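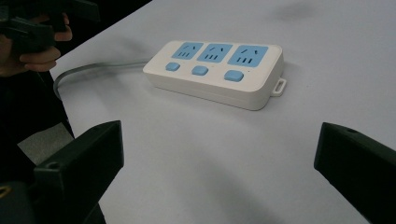
Posted by Hauke Ruppert in Cells & Benches, October, 6:19 am

Gripper fingers skipping at the table cell, which end do I start?

Quick one before shift. We have a small table cell, one Vogler arm, parallel gripper with the chunky black fingers. Current job is pushing the buttons on a power strip. White strip, three light blue socket panels in a row, a blue button under each one. Arm closes the fingers, comes down, pushes, goes back up. Nothing fancy.

Trouble is the right button. Left and middle are fine all day. Right one gets missed, up to 6 times in a shift, and the log throws code 2069 (contact not reached). Strip gets laid back in the same spot by hand, more or less. No fixture. Cord runs off to the left and over the side of the table.

Already done: re-homed the arm, wiped the fingers, swapped the strip for another of the same kind. Same thing. Force limit is at 95 percent of what the last guy left it at, didn't want to go higher. Is this a finger problem or a table problem? Dont have the manual for the gripper, only the one for the arm.

Odetti_bench

Table problem. Or more like a strip problem. Your strip sits at an angle to the table and I bet your taught points are from a day when it sat at a slightly different angle. Small twist, the end furthest from your reference moves the most. Where is the reference? If it's the cord end then there's your missed right button.

What I'd do, in order:

Put two stops on the table, one long side and one short side. Scrap aluminum, whatever. Strip goes hard against both.
Tape the cord down about a hand's width from the strip. A cord hanging over the side will pull the thing a little every cycle. You won't see it.
Re-teach all three buttons, not only the bad one. Slow speed, touch, back off, save.
Run it 95 cycles before you touch anything else.

Leave the force limit alone for now – if the finger lands on the white plastic next to the button, more force only gets you a cracked strip. Unplug it from the wall while you teach, too.

Also check the finger screws. Ours at Nallasbridge worked loose twice over the summer, one finger sat lower than the other and we chased it for days. Snug, drop of medium threadlocker, paint mark across the head so you can see if it moves.

grivside_nights

had same code. was the cable to the gripper, not the fingers. wiggle it at the wrist and watch the log. ours was part 619 in the spares list but your arm might be diffrent

Hauke Ruppert

Reference is the cord end, yes. Stops going on tonight, cord taped. One finger screw took almost a quarter turn so that was loose as well. Wiggled the wrist cable, no change in the log. Re-teaching after lunch, will post the count.

Contact the moderators | Copyright Grivside Bench Forum | Back to top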